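Unit 6 notes: learning from demonstrations when things touch each other

Okay, so last time we got as far as plain behavior cloning, and a bunch of you asked why we don't just stop there. Fair question! It's simple, it trains overnight, and on a clean pick task it does fine. I want to use the Stastora kitchen task to show you where it starts to hurt.

The setup is a play kitchen counter with a yellow cloth, a spoon, a fork and a little steel pot on it. The arm gets a short instruction and has to carry it out without messing up the other stuff. We collected 811 demonstrations by teleoperation, threw out the ones where the operator gave up halfway, and trained on the 653 that were left.

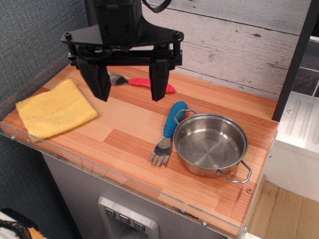
Page last changed: 11th February

First thing to notice is how close together everything sits. The fork handle is right by the pot handle, so a policy that's a finger's width off on the fork is now also moving the pot. Plain cloning averages over what the operators did, and if half of them came at the fork from the left and half from the right, the average goes straight down the middle (which is a terrible place to go). You saw this on the whiteboard with the two-humped curve. Same thing, just with more joints.

The fix we'll study is called Semple. Instead of predicting one action, it draws a handful of candidate action chunks, each 30 steps long, and scores them with a small network trained on the same demos. Then it runs the first part of the best chunk and draws again. That's the whole idea, really. The scoring network is the bit people get wrong, so please read section 3 of the handout before lab.

Cloth is its own headache. A fork has a pose you can write down in a few numbers, and a folded cloth doesn't, or not in any way I'd trust.
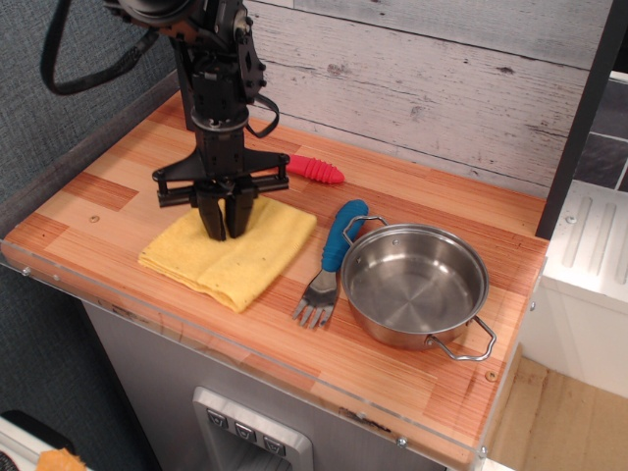 So for soft things we skip pose completely and let the policy work from camera images and finger positions. When the fingertips meet the cloth there's a squishy stretch where going lower changes almost nothing in the image, and plain cloning likes to stall right there. Drawing whole chunks helps a lot, because a chunk that starts with a press usually has the close and the lift in it too. I love this result, it's such a small change!

Now the numbers. We ran 570 test trials, split evenly between plain cloning and Semple, with the same starting layouts for both. Semple came out ahead on the cloth and on the fork. On the spoon the two were so close that I wouldn't bet lunch on either one. My guess is that the spoon demos just didn't disagree with each other much, so there was nothing bad to average. Please treat that as a guess. I haven't checked it, and it would make a nice project for May if anyone's looking.

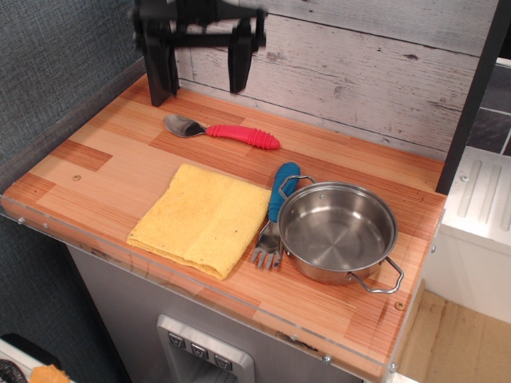
Bostora wrote in on the course board that the comparison isn't quite fair, as Semple gets an extra network and so more parameters to play with, and asked whether a bigger cloning model would close the gap. Good point, and I should have said it in class. We did try one larger cloning model and it didn't catch up on the cloth, but we only trained it once, so I'd call that weak evidence.

For lab, grab the Stonivik starter code and do these in order:

Train plain cloning on the fork demos only, and plot the approach directions it picks.
Swap in chunk sampling with the scorer turned off (pick one at random) and plot again.
Turn the scorer on. Write a paragraph on what changed between the second plot and the third.

If your second plot looks the same as your first, check that you're not resetting the random seed inside the loop. I did that myself and lost an afternoon to it.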